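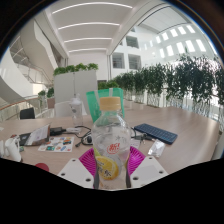

## Section 3: Planning and Budgeting Your Gripper Stations

*Carilden Hand-Held Gripper Kit – Set-Up Guide, revised 19 August 2018*

Welcome back! If you have worked through Sections 1 and 2, you know what the kit does, and now comes the part that most people would like to skip – deciding how many you need and what they will cost to keep going. Please give it an unhurried afternoon. An hour with a pencil now is worth a good deal more than a rushed order in February, when everyone is trying to spend what is left of the year's money.

1. **Write down what you want to pick up.** Everyday things are a fine place to start, and an empty drinks bottle is one we like very much, as it costs next to nothing and shows you quickly whether people are squeezing too hard. Clear plastic is harder for a camera than a solid color, so put a few of each on your list.

2. **Decide how many stations you can staff.** A station means one gripper, one table and one person who has time to use it. Four grippers and three people make three stations, and the fourth gripper is your spare (a very good thing to have).

3. **Measure your tables.** An ordinary office table will do nicely. Leave elbow room on both sides, and plan where the cables will go before you plan anything else.

4. **Price the parts that wear.** The ribbed fingers and the contact strips along their inner edges are the first things to go. A finger-and-strip set is $46, and we suggest one spare set per station for the first year.

5. **Add the mounting plate.** The Dormont plate set is $319 and comes with its screws. The older Tikell plates have a different hole pattern and can't be swapped in.

6. **Total it up, then set a little aside** for shipping, and for the cables you will surely find you are short of.

> **Note:** Orders through Zapata are quoted per station. Ask for the spare sets on a separate line so you can reorder them easily later.

> **Caution:** Don't buy fingers in bulk before you have tried one set on your own objects. Opened sets can't be returned.

When your total is ready, copy it onto the order sheet at the back of this guide and go on to Section 4, Unpacking.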